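卡纳诺分拣站

卡纳诺分拣站(Karnano)是纳森公司(Nasen)返修仓库内的一条半自动分拣线,用于小件盒装物品的抓取、核对与装箱。该站由多夫哈纽克工程所(Dovhaniuk)承建,调度软件为 Lement。在自动化文献中,该站多作为小规模人机分工的案例被引用,讨论重点为岗位变化,设备本身较少涉及。

背景

改造以前,返修件由人工从周转台逐件取放,每班配置9名分拣员。工作内容为取件、翻面、读取标签、放入对应料格。单件重量不大,但动作重复率高,腕部和肩部不适是该岗位调岗申请中最常见的事由。

系统构成

全站设6个工位,每个工位配一台机械臂,末端为双指平行开合的夹爪,腕部装有小型相机。相机随夹爪移动,用于抓取前的末段对位。料格共515个,由 Lement 统一编址。外形不规则或无法判定朝向的物件不进入自动流程,转至人工台处理。

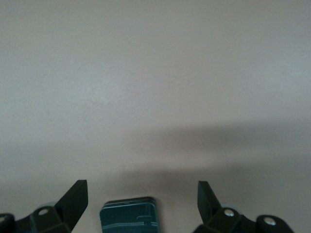
本页面最后修订于1月,星期三。

抓取前,两指张开,分处物件两侧。图中为一件深青色圆角小物件,形似小盒,表面有光泽,尚未与任何一指接触。背景为浅灰色素面,其上有边缘模糊的深色阴影。高反光表面易产生条状亮斑,影响轮廓提取,操作规程要求对此类物件降低接近速度,并在闭合前再次取像。

岗位变化

投入使用后,原分拣员岗位拆分为三类:工位监看、异常处理和料格维护。监看员同时负责两个工位,主要任务是确认系统给出的低置信度抓取请求。请求须在90秒内答复,逾时则物件自动转入人工台。异常处理员负责掉落、错位和标签破损的物件,该岗位保留了原有手工操作的大部分内容。

工作节奏随之改变。原先由分拣员自行掌握的取件顺序改由 Lement 下发,休息时间按工位轮换,不再全班统一。新岗位培训包括夹爪指片更换、相机镜片清洁和急停复位,不含编程。

评价

工效学研究者梅纳卡·卡鲁纳拉特纳(Menaka Karunaratne)对该站作过跟班观察。她认为,搬取动作减少后,体力负荷下降较明显,注意力负荷则集中到监看岗位,夜班尤甚;请求到达间隔不均,监看员难以形成稳定的作息节律。她建议将监看与异常处理按班次轮换,并把答复时限改为按物件类别设定。纳森公司采纳了轮换建议,时限设置未作调整。

参见

人机协作;双指夹爪;手眼标定;岗位轮换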